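The last box came up the stairs in July, after nearly 100 trips if you believed my knees, and I set it down on the bed against the wall because the floor had been spoken for since breakfast. My aunt's house on Villalba Street had given up its teacups, its buttons and its good lamp, and now it was all mine to find a place for – in a room barely big enough for me!

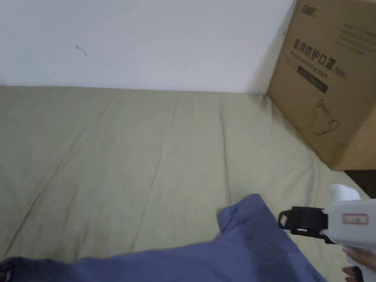
I smoothed the green sheet with my hand, the way she always did before letting anybody sit, and the wrinkles came right back, the way they always did for her, too. Somewhere a radio was playing, and I thought about soup. By 5 I had talked myself into opening just one flap, only to look, and then I sat there beside it a good long while with my shoes still on.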